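Last updated March 13, 2020

Wastine trial kit, second week

Kit is the wrist camera version of the Wastine gripper set, on loan from Brotthorpe until April. Controller, two-finger gripper, camera module, one cable loom, a bag of fasteners, and a printed quick start that covers the older bracket. Price quoted for the full set is 2355 before shipping. The service plan is separate and I have not asked for a number yet.

Swapped the bracket first thing. The new one sits lower and the connector now clears the wrist joint at full rotation, where the old one rubbed. Four screws, and the short hex key in the bag is the wrong size for two of them. Used ours. If we keep the kit, write the right size on the lid.

Firmware update went through on the second try. First try stopped at the checksum step with no message on the panel, only the amber light. Power cycled, ran it again with the laptop on the same switch, fine. The release notes say nothing about the light codes. Asked Brotthorpe for the table.

Grip tests, default profile, closing force at the middle setting:
- foam block: held, 20 cycles, no slip
- cardboard sleeve: held, slight crush at the top edge
- smooth bottle: slipped on 7 of 20, always at the start of the lift
- same bottle, slow close: slipped on 2 of 20

So slow close is worth having as our default. It adds time to each cycle but the picks we care about are not fast ones. Did not try the rubber pads because they are sold as an extra and were not in the box.

After lunch moved on to the camera. What I wanted to know is how much the wrist view gives you when something large and close fills the middle. Auto exposure is on and can't be locked from the panel, only through the config file. With a pale blue cylinder right in front and strong light from the right, the bright side goes nearly white while the black surface under it stays dark. The glass-fronted cabinet off to the left is still readable as a cabinet.

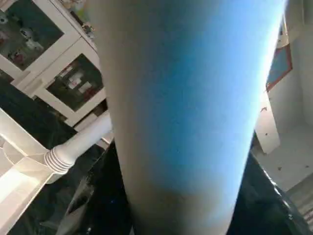
Idris Kemeys says to lock the exposure and stop arguing with it. He had the same trouble on the Ganisine unit, where the auto setting kept hunting every time the wrist turned toward a window, and the part finder lost its edges each time. He would also like the default crop turned off before anyone judges the part finder, as it throws away the sides and then complains it has no context. His view on the purchase is that the gripper is good, the camera is fair, and the software is a year behind both.

Put the exposure lock in the config file under his initials. It takes a restart to apply. The restart is slow, so change everything you want changed in one go. Crop is off too. Have not rerun the part finder with either change.

Other notes on the kit:

The loom is 11 inches too short for our mounting if it goes around the back of the arm. It reaches along the front but then it crosses the guard hinge. Gunawardena lists an extension with the same connector. Ordered one, charged to the trial budget.

Manual calls the home position "park" on some pages and "rest" on others. They are the same position. The panel uses a third word, "idle," and that one is different: it leaves the motors powered. Put tape on the panel.

Roughly half a day lost to the firmware and the hex key together. I would count that against the quick start and leave the hardware out of it.

Still to do: part finder with locked exposure, slow close on the cardboard sleeve, ask about the pads and the service plan in the same email. Gripper is in park, controller is off at the wall switch.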